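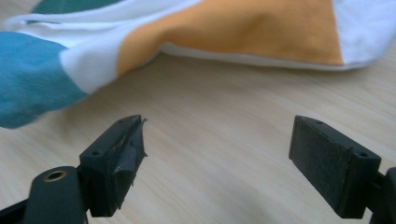 So I finally gave up on keeping shirts I never wear. My cousin Shireen moved out to Dritiswood in January and her new place has one closet - one! - which got me looking hard at my own. I pulled everything out on the bed and had a good long argument with myself over a green cardigan (it stayed, I'm weak). The rest went in bags to the thrift store on Adwood, where they weigh your stuff at the door, and mine came to 141 pounds. I got a coupon for that and bought a lamp with it. Anyway, if any of you want winter coats in a medium, message me before I drive over there again.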